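**Handout 5: after the visit to Bromier, Tue 19 April**

Please read these notes before the next lesson. They replace the chapter on soft materials, which we will not do in class. If you missed the bus you can still do the task on the last page, but ask a classmate for their sketches.

## 1. What we were shown

The demonstration hall of Bromier is in Lerkivham, in the old part of the factory. We saw two stations. The first one was the packing cell, which moves closed boxes from a belt to a pallet. It is fast and loud, and it is also the easier problem of the two. A box has the same shape each time, so the program can know almost everything before the arm starts.

The second station is named Koo, and most of your questions were about it. Koo works with cloth on a normal table. The engineers leave other things on the table on purpose, because they want the system to learn to find the cloth among them. For the training they have collected over 3000 short recordings, and they told us that 172 of these are kept apart and used only for testing.

## 2. Why cloth is difficult

Write these points in your notebook in your own words.

- **No fixed shape.** A towel can lie in endless different ways. The system can't compare it with one drawing, as it can with a box.
- **It hides itself.** One fold covers another. An edge that you need may be under the part that you see.
- **It moves where you don't touch it.** If you push in the middle, a corner can slide.
- **White cloth and strong light.** In bright light the surface looks almost the same everywhere, and the folds are hard to find.
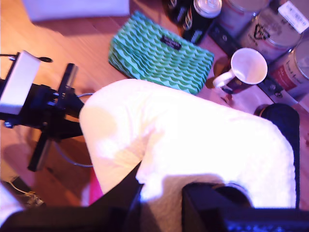

The last point was discussed for a long time at the station. The lamp in the hall gives a warm color, and one student asked if a neutral lamp would not be better. The answer was that a home has all kinds of light, so the recordings should have them too. I find this a good answer, but it makes the work slower – please think about what you would choose.

## 3. Words to know

**Gripper:** the "hand" at the end of the arm. Its moving parts are called fingers.

**Contact:** the moment when a finger touches the object. With cloth it is often hard to measure, as the cloth pushes back very little.

**Occlusion:** when one thing covers another for the camera. The gripper itself is a common cause.

**Regrasp:** to let go and take the object again in a better place.

## 4. Task

Choose one piece of cloth at home and fold it with only two fingers of each hand. Do it slowly and write down each grasp and each regrasp. Then answer in one page: which steps could you plan before you started, and which ones did you decide while looking?

Bring the page together with your sketch of the Hita controller panel. The second visit is in October, and the list for it will hang at room 47.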